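Kitchen Cell Simulation: Interim Report on Setup and Maintenance
Submitted to the Stimville Fund by the Lonby Laboratory, 29 April 2023
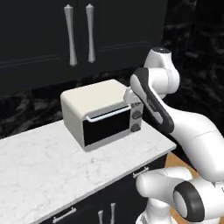

Figure 1. Simulated kitchen cell with the arm's gripper near the toaster oven's control panel.

Scope of the period
Work concentrated on the configuration of the simulated arm and the correction of faults reported in the previous period. The appliance tasks themselves were left unchanged so that results remain comparable.

Arm and base placement
Seul-gi Jin re-entered the joint limits from the maker's data sheet after two values were found to be in the wrong units. The base was then moved 44 mm closer to the counter. With the earlier placement the elbow reached its limit before the gripper could turn the lowest of the three knobs on the toaster oven. The new position has been saved as the default and the former one archived.

Contact model
The oven door and its bar handle were the main source of unstable runs. Man-sik Ryu rebuilt the collision shapes for the handle and its supports and raised the friction value on the gripper pads. Of 182 test runs carried out after the change, 128 finished without a fault stop. Most of the remaining stops occurred while the door was being closed, and this work is still open.

Routine upkeep
A reset check now runs before each batch. It returns the arm to its home position, confirms that the door is shut and compares the knob angles with stored values. Logs are kept in the Vosov archive, which held 1624 entries at the close of the period. Chae-won Geum is responsible for the weekly review.

Spending
Computing costs were within budget. The funds set aside for an outside license were not used, and we request permission to carry them forward.

Next period
The door-closing fault will be addressed first. Transfer of the settings to the physical cell is planned for July, subject to a safety review by Ga-eun Ko.

Prepared by Seo-ah Seol, Project Lead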